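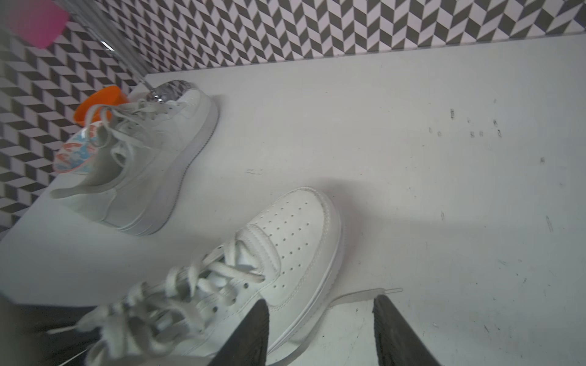

*Reading time: 2 minutes*

# Wurkley Low, white leather

The Wurkley Low is a plain white leather trainer for every day. It has a low collar, a thick white rubber midsole and flat white laces. We have sold it in the Rojanasak shop for six seasons, and it is still the pair that most customers try first when they come in for something white.

## The upper

The leather is smooth and has a light finish, so dust comes away with a damp cloth. The toe box is perforated with small round holes in even rows, and a raised seam goes round the front of it. The lace holes have no metal rings. Some people ask us if the holes will tear without metal. In our experience they do not, if you open the laces properly before you put your foot in.

## The sole

The midsole is made of rubber and has a stitched line along its top edge. It feels firm in the first days. After one week of normal walking it becomes more comfortable under the ball of the foot. The insole can be taken out, and there is enough depth for a thin insole of your own.

## Laces

The flat laces are quite long. With a normal bow the loops hang to the side, and if you do not like this you can make a double knot or push the ends under the tongue. A shorter pair, 96 cm, is sold separately under the name Illix Flat. It is available in white and in light grey.

## Sizes

- Whole sizes only, EU 36 to 45
- If you are between two sizes, please take the smaller one
- For a wide foot, please take the bigger one and use the insole from the Zotgate range
- The heel is a little narrow in sizes 36 and 37

Please try the shoes indoors, on a clean floor, with the socks you normally wear. Leave the hang tag and the plastic strip on until you are sure of the size. We can exchange a pair only when these are still attached.

## Care

Remove the laces and wash them by hand in warm water with a little soap. Wipe the leather with a soft cloth, and clean the rubber with an old toothbrush. Do not put the shoes in the washing machine and do not dry them on a radiator, as the leather becomes hard and can turn yellow near the seams. White cream polish is fine, but use only a small amount on the toe, otherwise it fills the holes. If this happened already, let it dry and take it out with a wooden toothpick.

## Delivery and exchange

Orders received before 9 in the morning are sent the same day. Each pair comes in its own box with paper inside. For an exchange, please use the same box and write the new size on the delivery note. The second delivery is free of charge inside the country.

Sizes 41 and 42 are sold out at the moment and will be back in February. You can leave your email on the order page and we will write to you when they arrive.

Guarantee: 2 years on the stitching and on the bond between sole and upper. Normal wear of the rubber is not included.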